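Town library in Wonasley opens again with shorter hours

Readers can borrow books again in the town library, which was closed since July for repair of the roof.

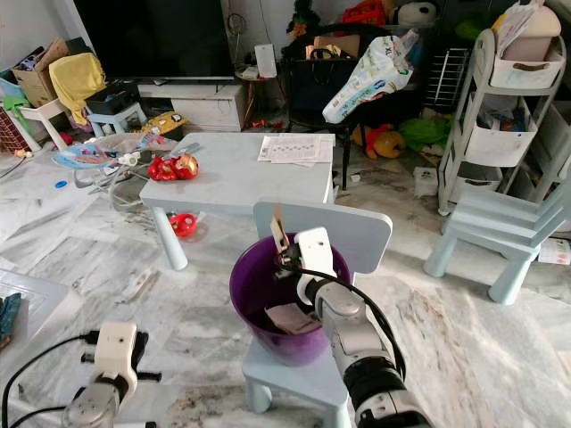
WONASLEY, 25 October 2020 – The library on Carbone Street opened its doors this week after the work on the roof was finished. For the moment it is open only in the mornings, and 50 visitors can be inside at the same time.

Debora Tedesco, the head librarian, said that the rain damaged 428 books before the summer. Most of them were novels and travel guides. The town has already ordered new copies of the titles which are asked for most often.

"We received many calls from people who wanted to know when they can come back," Tedesco said. "I am glad that I can give them a date at last." 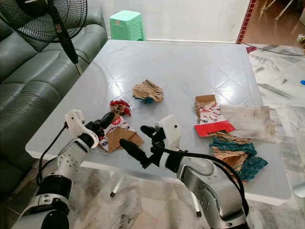 Books which were borrowed before the closing can be returned without a fee until the end of the year. According to the library, 1259 items are still at the homes of readers. The return box at the side entrance is open day and night.

The repair was made by the local firm Eltavum and took nearly 2 weeks longer than planned. Crisóforo Cárdenas, who directed the work, explained that the old gutters also had to be changed.

The reading room on the upper floor stays closed until the new lamps are delivered. Library cards which expired during the closing remain valid and do not need to be renewed now.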